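How to write a theme tune for a web series when you only have one player

People write to me fairly often asking how you get a proper theme out of next to no budget, so I thought I'd set down the way I do it. I've scored small web series for a good while now, most recently Tostham, a mystery set in a seaside town, and nearly everything below comes from that job. You'll need a keyboard of some sort, a recording program you already know your way round, and one good player. Mine was Piyumi Kodikara on viola, and I'd happily work with her every week if she'd have me!

Step 1. Watch before you write

Ask for the opening episode in whatever state it's in. Rough sound is fine, missing effects are fine. Watch it once with your hands in your lap and then again with a notebook, and write down words, not notes. For Tostham I had "damp", "nosy" and "kind underneath", and I kept that page propped on the music stand the whole way through.

Step 2. Settle the length

Do this with the director before you get attached to anything. Samer Aoun, who directed ours, wanted 28 seconds for the opening titles and 52 for the end credits. I write the longer one first and then look for the short one inside it - going the other way I always end up padding.

Step 3. Find a tune you can hum

Sing into your phone while you're washing up or walking to the shop. Leave the recordings alone for a day or two, then try to hum the tune without listening back. Whatever you can still remember is your theme. Mine had a fussy little run in the second bar that I was terribly proud of and couldn't remember at all, so out it went.

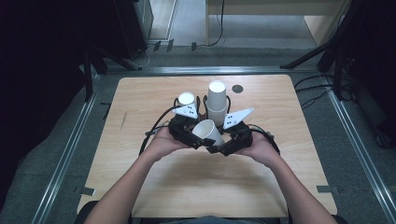

Both hands on it, over the tabletop.

Step 4. Build the click

Choose a speed and make a click track for your player. I tried a few and settled on 155 beats a minute for the chase version, with the main titles at half that. Put two bars of click at the front so she has time to breathe and get the bow up. Print the part nice and large, with the bar numbers over every line, and bring a pencil for each of you.

Step 5. Record one player as several

Here's where a single viola turns into a little band. Record the tune first, all the way through, three or four times. Then record the low line, then the middle one, moving the chair a step or so between each part (the room colours each one a little differently, and it stops them sounding like copies). Ask for one pass played very softly, almost under the breath. I buried that one beneath everything else in the Tostham titles, and Samer asked me who the second player was.

Keep your takes named as you go. I put the part, the take number and one word about it, such as "low 3 warm". We came home from Plestbridge with 40 takes and I could find any of them in a moment, which hasn't always been the case, I can tell you.

Step 6. Make your variations while the player is still there

You'll want a sad one, a sneaky one and a happy one, even if the script doesn't ask for them yet. Take the same tune and change one thing each time. Slow it down and drop the third note for sad. Pluck it for sneaky. For happy we moved it up and let Piyumi decorate it as she liked, and she had much better ideas than mine.

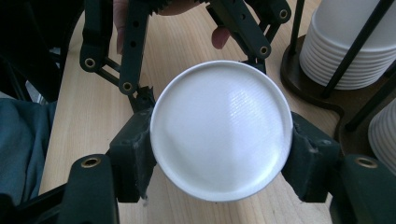 White cup, end on.

Step 7. Mix it against the dialogue

Play your cue under a talky scene and turn it down until you can follow every word, then turn it down a touch more. If the tune disappears altogether, thin out the middle line before you reach for the volume. Check it on small speakers too, as plenty of people will be watching on a phone in bed.

Send the director two versions, no more, and label them plainly. Then have a cup of tea and leave the email alone until morning.

Next time I'll go through writing cues for a character who hasn't turned up yet, which Asanka Begum asked about in the comments. It should be ready in August.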